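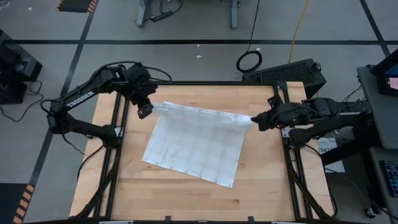

I switched to cloth napkins in November and I have been meaning to write down how the folding goes, mostly for my sister, who asked twice.

I own 19 of them. They are plain white squares with a narrow hem, from a shop in Plundinham that was selling off restaurant linen. There were 20 in the bundle but one had a scorch mark and went to the rag bag.

Wash them warm with the dish towels. I used to add softener and stopped, as it made them worse at being napkins. Take them out of the dryer while they still have a little damp in them. If they sit in the basket overnight they come out with creases you can only get rid of with an iron, and I iron maybe four times a year.

For folding I clear one end of the table and wipe it down first. Pick up a napkin by two neighboring corners, give it one good snap, and look at the hem. If one side hangs lower than the other you may have the wrong corners, or the thing has shrunk crooked. Mine have nearly all shrunk a bit crooked. Lay it down, smooth it from the middle out with the side of your hand, then fold in half and in half again. I stop there. Nesma Zerouali, who lived across the hall from me on Vodden Street, folded hers in thirds so they would fit a narrow drawer, and it does look nicer. My drawer is wide.

The old fold lines stay in the cloth, so after a few washes it more or less tells you where to go. I try to fold along the same lines each time. Changing over from thirds to quarters leaves a grid that takes forever to fade.

Stains: tomato comes out with dish soap if you get to it the same night. Turmeric doesn't — I put those out on the balcony rail in the sun and they fade over a couple of weeks. Red wine I haven't tested.

We go through 9 or so in a normal week for two people, more if anyone comes to dinner. I'd like a second set in a dark color for curry nights. If anyone has bought the heavier cotton ones, let me know how they dry.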